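Stotby Garment Dye – Deep Black, 221

Back in stock, small batch 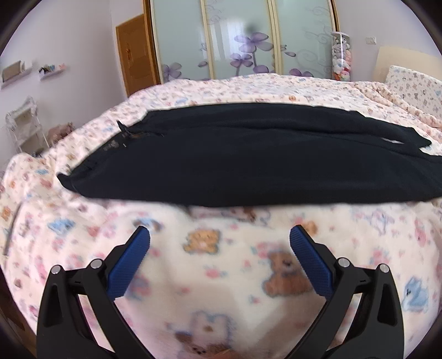

The 221 is the one people keep asking for so we got more in. Powder dye for cotton, linen and viscose, one tub does a full load of tired work shirts or a pair of jeans. Won't take on polyester, please don't try, we get the emails. What you want at the end is a matte, even black with a touch of navy in it, like the big dark piece spread over the pink blanket, and not that rusty brown the cheap sachets go after a few washes. Printed bits are another matter. Prints don't take dye like plain cloth does, so a logo or label patch may still show grey.

How to use

Machine: empty drum, tub in first, salt on top, damp clothes last. 30 degrees, longest cycle you've got. Then once more with normal powder. Wipe the door seal after or your next white wash will know about it.

By hand: bucket or old sink, gloves on, keep it moving. An hour is plenty. Rinse til the water runs clear – takes longer than you think.

Whats in the tub

Dye powder and a measuring scoop. Salt not included, any plain cooking salt is fine. Gloves sold seperately (the Sasura long ones are best, they come up past the elbow).

Other colours in the range

Rastach Brown, 94. Warm, a bit red in daylight.
Zacharias Blue, 5. Very strong, go easy on it first time.

Both are the same size tub as the black, same method.

Good to know

Dye won't hide bleach marks completely. Stitching is nearly always polyester so it stays the old colour, some people like that. Wash dark things on their own the first few times. Dry flat if you can, or inside out on the line, away from full sun.

Reviews

"Did two pairs of curtains and an old smock. Smock is perfect, curtains needed a second go." – Maëlle Fraser

"Good black. Lid was a pain to get off." – Isabelle Ouellet

Orders in by Sunday night go out first post after. Shade cards free with any tub, just put a note in the box at checkout.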